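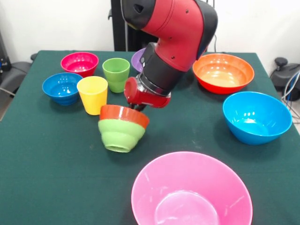
Pilteo: recordatorios por voz en la pantalla de bloqueo

Versión del paquete de datos: 0.5
Última revisión de este texto: 3 nov 2018
Mantienen: Biljana Halilović (datos y anotación), Normand Friesen (aplicación Android)

Resumen

Pilteo es una aplicación pequeña para teléfonos Android que permite dictar un recordatorio sin desbloquear el aparato. Este repositorio contiene el código de la aplicación y también el conjunto de frases con el cual se entrena el módulo que entiende fechas y horas, llamado Skornent. Las dos cosas se pueden usar por separado. Si solamente le interesan las frases, puede saltar directamente a la parte de datos.

Requisitos

Android 6.0 o superior. En Android 5 la aplicación se instala, pero el micrófono no se abre con la pantalla bloqueada y por ahora no vamos a corregirlo. Para compilar hace falta Android Studio 3.1 y el JDK 8. El módulo Skornent está escrito en Python 3.6 y no necesita tarjeta gráfica.

Instalación

Clone el repositorio y ejecute:

./gradlew assembleDebug
pip install -r skornent/requisitos.txt
python skornent/preparar.py --idioma es

El último comando tarda unos minutos la primera vez. Si termina con el mensaje "faltan frases", revise que la carpeta datos/es no esté vacía: algunos clientes de git no descargan los archivos grandes si no se les pide.

Después de instalar la aplicación hay que abrirla una vez con el teléfono desbloqueado y conceder dos permisos, micrófono y calendario. El tercer permiso, mostrar sobre otras aplicaciones, está en otro menú del sistema y en cada fabricante tiene otro nombre. En el archivo PERMISOS.txt apuntamos los que conocemos.

Uso en la pantalla de bloqueo

Deslice desde la esquina inferior izquierda hacia el centro. Aparece una franja gris y se oye un tono corto. Se dicta la frase, por ejemplo "mañana a las ocho llamar al dentista", y la aplicación la repite por escrito antes de guardarla. Para aceptar basta con no tocar nada durante cuatro segundos.

Los recordatorios guardados no se leen en la pantalla de bloqueo si no se activa la opción "mostrar contenido". Viene desactivada y recomendamos dejarla así en teléfonos de trabajo.

Datos

El conjunto tiene 1975 frases en español. De ellas, 1125 son para entrenamiento y el resto se reparte entre validación y prueba. Cada línea del archivo tiene cinco campos separados por tabulador:

id - número de la frase, no se reutiliza si una frase se borra
texto - la frase en minúsculas y sin puntuación
fecha - la fecha resuelta, en formato AAAA-MM-DD, o un guion si no hay
hora - en formato de 24 horas, o un guion
variante - país de la persona que escribió la frase

Las frases fueron escritas a mano, no son transcripciones de audio. Por eso faltan las dudas y las repeticiones que son normales cuando uno habla. La división en tres partes se hizo por persona: quien escribió frases de entrenamiento no aparece en la prueba.

Para resolver expresiones como "el próximo mes" se toma siempre como día de referencia el primero de agosto. Fue una decisión cómoda para nosotros, pero conviene saberlo si va a mezclar estos datos con otros.

Problemas conocidos

"A las doce" se entiende siempre como mediodía. Para medianoche hay que decir la palabra.

Las expresiones "ahorita" y "al rato" están anotadas sin hora. Biljana y Normand discutieron bastante este punto y quedó abierto.

Con auriculares Bluetooth el tono inicial a veces se corta, y con él la primera sílaba de la frase.

La integración con el calendario Drondari funciona solamente en una dirección: Pilteo escribe, pero no lee los cambios hechos allí.

Cambios en 0.5

Se retiraron las frases duplicadas que encontró el guion de Vasić (carpeta herramientas). El campo variante dejó de ser opcional. La franja de la pantalla de bloqueo respeta ahora el tamaño de letra del sistema.

Licencia y contacto

El código se publica con licencia MIT y las frases con CC BY 4.0. Si encuentra una anotación equivocada, abra una incidencia con el id de la frase y la fecha u hora que usted considera correcta. Las correcciones de anotación las revisa Biljana; todo lo que toca a la aplicación - compilación, permisos, modelos de teléfono - lo contesta Normand. Se puede escribir en español, inglés o serbio.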